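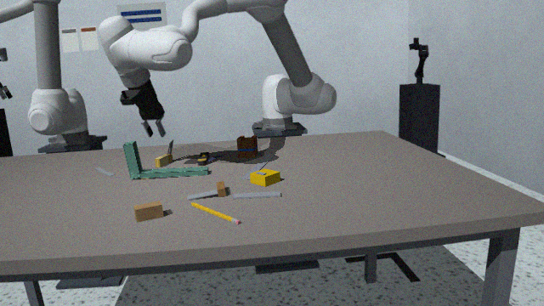 How long should we let a new group practice in simulation before they touch the club arm?

Two full evenings is enough for most groups. After the second evening they have usually made the expensive mistakes already, and they know where the stop button is on the screen.

These are the workshop tips of our robot club at Stumside, written down by Rigoberto Cárdenas with corrections from Pallavi Bhatt. They are for the pick-and-place project, which we work on every Wednesday. New members, please read them before your first turn.

1. Set the speed to 40 percent before you load anything. The program remembers the last speed, and the last person was maybe Jovita Salinas, who likes to go fast.

2. Start with the easy pieces. A block with straight sides is a good first object. A pencil is harder, for it can roll when one finger touches it first. Leave the thin strips for the second evening. They lie almost flat, and the fingers have to come very low to the table.

3. Open the gripper fully before you go down. Many beginners open it on the way and then they push the piece with a fingertip. Go above the piece, open, stop, look, and only then descend.

4. Check the approach from two views. From the side everything looks nearer than it is. The view from the hand helps you to see if the gap between the fingers is pointing at the piece or only at the floor.

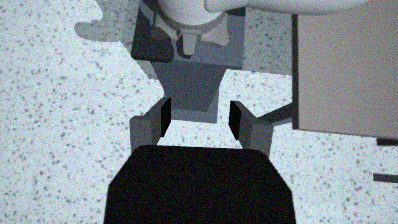
5. Turn the wrist before the descent. If the piece lies diagonally, turn until the fingers are parallel with its long sides. My daughter Ximena keeps a paper square at the keyboard for this and turns it with her hand first. It looks slow but she has the best score in the club, 68 pieces in one session.

6. Save under a new name. Put your name and a number, for example ximena-2. Please do not save over the file called Rellby, it is the table for the March competition and we need it unchanged.

7. Wait after closing. Put a pause of 2000 milliseconds between closing the fingers and lifting. Later you can make it shorter, but change it little by little and test every time.

8. Write down the failed tries too. The notebook is on the shelf beside the door. One line is sufficient: which piece, from which side, what happened. Xóchitl Palacios reads it before each session and decides from it what we practice.

9. When you finish, bring the arm to the home position and log out. The next group begins at half past six and they should not have to look for your mistakes.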